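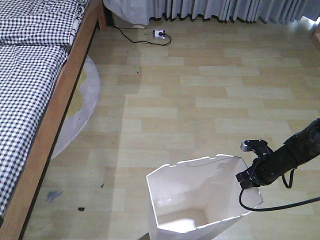
Section 3: Setting Up Your Parkow Bedside Sunrise Lamp

Welcome back! If you've come straight from Section 2, your Parkow lamp is out of its box, the protective film is off the dome, and the little bag of parts is sitting somewhere you won't lose it. If you haven't checked the bag yet, please go back and do that first. The foot pads are small and they love to hide in the folds of the cardboard.

This section takes you from an unplugged lamp to your first gentle wake-up. Set aside 19 minutes or so, a little more if you like to read everything twice (we do too). You won't need any tools.

Choosing a spot

The Parkow does its best work when the light reaches your face from the side, a little above the level of your pillow. A nightstand is the usual choice, and a low shelf or a sturdy stool will do nicely if you don't have one. Try to keep the lamp within an arm's length of where your head rests, so that you can reach the snooze ring without sitting up.

Think about the other light in the room as well. A bedroom that gets strong early sun won't show off the first, reddest part of the sunrise, and many of our customers find they like the lamp better once they've started closing the curtains at night. In a very dark room you may want to go the other way and lower the peak brightness, which we'll get to in step 8.

CAUTION: Never stand the lamp on the mattress, on a cushion, or on bedding of any kind. The vents on the underside must stay clear. Keep curtains and hanging fabric at least 9 inches from the dome on all sides.

CAUTION: Use only the Wadier power adapter that came with your lamp. Run the cord along the wall where you can. Don't run it under a rug, and don't pinch it between the bed and the wall.

First-time setup

1. Turn the lamp upside down on a folded towel and press one foot pad into each of the round recesses. They go in with a soft click.

2. Push the cord into the socket on the back until the collar sits flush, then lay the cord in the groove so the lamp can stand level.

3. Set the lamp upright in the spot you've chosen and plug the adapter into a wall outlet. The dome will glow amber while the lamp wakes up. Please don't press anything yet, even though it's tempting.

4. When the display shows 12:00 and begins to blink, turn the snooze ring to set the hour. Press the ring once and turn it again to set the minutes. Press it a second time and the blinking stops.

Note: The clock follows the 12-hour style out of the box. To change to 24-hour time, hold the ring down for five seconds while the clock is showing.

5. Press the Alarm button on the right side. Set your wake-up time with the ring, just as you did for the clock. A small dot in the upper corner of the display tells you the alarm is on.

6. Choose how long you'd like the sunrise to last. The settings are Short, Medium and Long, and you move between them by tapping the top of the dome. The sunrise finishes at your alarm time, so a Long one begins well before you need to be up. Most people start on Medium and stay there for a week or two before deciding.

7. Pick a sound. Press the Sound button to hear a few seconds of each one, and stop when you reach one you like. Otau, named after the stream in the recording, is the quietest of the set. Kongkaew is a slow run of wooden chimes and carries a bit better if you're a heavy sleeper. You can also choose None and let the light do all the work.

8. Set the peak brightness. Hold the Light button and turn the ring until the dome looks comfortable from your pillow — do lie down for this one, since it looks quite different when you're standing over it. Let go of the button to save.

9. Finally, press Alarm and Light together. The lamp will run through a shortened sunrise so that you can see how everything fits together. Press the ring at any time to stop it.

Sharing a room

If two of you get up at different hours, the lamp can hold a second alarm. Press Alarm twice and follow steps 5 through 7 again. The second alarm keeps its own sound and its own sunrise, though the peak brightness is shared. Turning the dome's shade toward your side of the bed keeps a fair amount of light away from the other person, especially on the Short setting.

If something isn't right

The display is blank. Check that the cord collar is flush (step 2), then try another outlet.

The display shows 114. The lamp has become too warm and has turned itself off. Unplug it, move away anything that's covering the vents, and leave it to cool for an hour before plugging it in again.

The alarm sounds but there's no sunrise. The peak brightness has probably been turned all the way down. Go back to step 8.

The clock is wrong after a power cut. The lamp remembers your alarms and sounds, but the time of day has to be set again as in step 4.

Section 4 covers the evening wind-down light and cleaning the dome.

Wadier Parkow setup guide, revised August 22, 2025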